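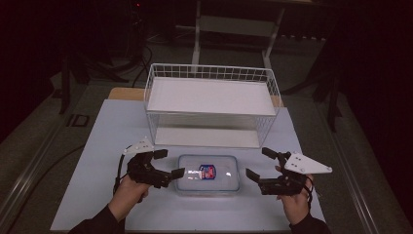
PROJETS ÉTUDIANTS / JEU VIDÉO

Drirnero, ou comment on a failli rater un jeu de combat

Bon, je me lance. Avec Shiela Maglaya on avait un semestre pour rendre un prototype jouable, et comme on passe nos soirées sur des jeux de baston depuis le collège, le choix du genre a pris deux minutes. Le reste a été nettement plus long !

Drirnero est un jeu de combat en 2D, un contre un, avec deux personnages. Valard, c'est le costaud : lent, grosses projections, il prend trois plombes à se relever mais quand il vous attrape ça fait mal. Boiko est son contraire, elle court partout, elle a un double saut et des coups de pied qui partent très vite (trop vite, on va y revenir). Au départ je voulais six combattants. M. Pichon, notre encadrant, a regardé ma liste et m'a demandé combien d'animations ça représentait. J'ai fait le calcul le soir même et j'ai barré quatre noms.

Le moteur

On a travaillé avec Nosden, le petit moteur maison de la filière. Avantage, les anciens ont laissé plein de code commenté. Inconvénient, la gestion des collisions est pensée pour des jeux de plateforme. Il a fallu que je réécrive toute la partie hitbox, et j'y ai laissé le mois d'octobre en entier. Mon premier essai plaçait une seule boîte par personnage : Valard se faisait toucher au genou quand on tapait au-dessus de sa tête, c'était très drôle et parfaitement injouable.

Shiela s'est chargée des sprites. Elle a dessiné 17 animations par personnage, gardes et chutes comprises, et franchement c'est ce que les gens remarquent en premier. Moi je faisais les commandes, les barres de vie et l'équilibrage.

L'équilibrage, justement

Ah, l'équilibrage... On a ouvert le prototype aux autres promos et le jeu enregistrait chaque combat dans un fichier. Au total on a récupéré 3114 matchs, dont 2730 gagnés par Boiko. Aïe. Son coup de pied bas sortait en trois images et repoussait à peine l'adversaire, donc on pouvait l'enchaîner à l'infini dans le coin. Tout le monde avait trouvé le truc le premier après-midi (sauf moi, qui perdais contre Shiela en râlant sur ma manette).

J'ai ralenti le coup, augmenté le recul et donné à Valard une contre-prise accroupie. C'est mieux, même si je n'ai pas refait une série de tests assez longue pour vous donner un nouveau pourcentage. Fabrice Pichon nous l'a reproché à la soutenance et il a raison, j'aurais dû garder du temps pour ça.

Ce que je referais autrement

J'écrirais la mémoire tampon des commandes dès la première semaine. On l'a ajoutée à la fin et d'un coup les quarts de cercle passaient, les testeurs arrêtaient de nous dire que ça ne répondait pas. Je commencerais aussi le son plus tôt : nos bruits d'impact sont tous le même fichier, plus ou moins aigu.

Pour la suite, Shiela voudrait un troisième personnage, moi je voudrais d'abord un vrai mode entraînement avec l'affichage des hitbox. On en discute encore. La version corrigée sera sur la page de la filière le 3 août, avec les sources et la liste des coups.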